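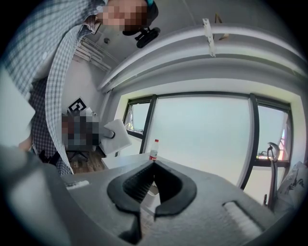

Getting a musty room fresh again (and keeping it that way)

Posted September 30, 2026 in Around the House

Every autumn I get the same email in different words. The windows have been shut for a fortnight, the back bedroom smells like an old suitcase, and what should I spray on it? Please don't spray anything on it! You'll end up with a room that smells of old suitcase and lavender, and I speak as someone who did exactly that for most of our first winter in this house.

So, what I do now.

Open up, but do it properly

A window left on the latch all day mostly cools the wall round it. Ten minutes with the window wide and the door wide, and another window open across the landing if you've got one, shifts far more air. I do it first thing while the kettle's on and again after anyone has had a bath. Radiator off while you're at it, then back on once you've shut up again.

Clean the vents

I'd lived here 3 years before I looked at ours, and the fluff on it was like felt. For slatted covers, an old paintbrush is much better than a cloth — the bristles get between the slats and you can hold the hoover nozzle just under it to catch what drops. If the cover comes off, soak it in the bath in warm water with a squirt of washing-up liquid and let it dry right through before it goes back. If it doesn't want to come off, leave it alone. I cracked one with a butter knife and the replacement took ages to find.

Please don't block a vent up with newspaper to stop the draught. I know it's tempting. My mum did it in every house we ever had and then wondered about the black spots behind the wardrobe.

Pull the furniture out

Which brings me to wardrobes. Anything big and flat against an outside wall wants a gap behind it, a hand's width if you can spare it. Same goes for the bed if it's got a solid headboard. When you've got it pulled out, wipe the wall and the skirting, and have a sniff of the back panel of the wardrobe too (it's often that and you'd never guess).

A small patch of mould on paint I wipe off with a shop-bought mould cleaner, gloves on, window open, following the bottle. Never mix it with anything else, and that very much includes the bleach from under the sink. If the patch is bigger than a tea tray or it keeps coming back in the same spot, get somebody in to look at the gutter or the brickwork.

The curtains

Curtains hold on to smells like nothing else. Take them down twice a year, give them a shake outdoors and wash them if the label allows. While they're down, wipe along the top of the track or pelmet with a damp microfibre cloth. The dust up there goes greasy, so I add a drop of washing-up liquid and go over it again with plain water. Rub a bit of candle wax along the rail before you hang them back up and they'll glide beautifully.

Washing indoors

A full airer puts a shocking amount of water into a room. If you've no choice, use the smallest room with a window, shut the door, open the window a bit and run a dehumidifier. Ours is a Plillel and cost me 108 pounds, which I moaned about until I saw how much I was tipping down the sink each morning. An extra spin in the machine helps too.

Reader's tip

Kane Tomoana wrote in to say he keeps 2 jam jars of bicarbonate of soda at the bottom of his wardrobe, with a bit of old tights stretched over the top and an elastic band. He swaps them in November and again when the clocks go forward. I've tried it with the shoe cupboard and I'm a convert — though the cat had one of mine over within the hour, so push them right to the back.

Next time I'll be tackling limescale round taps, so send me your vinegar stories.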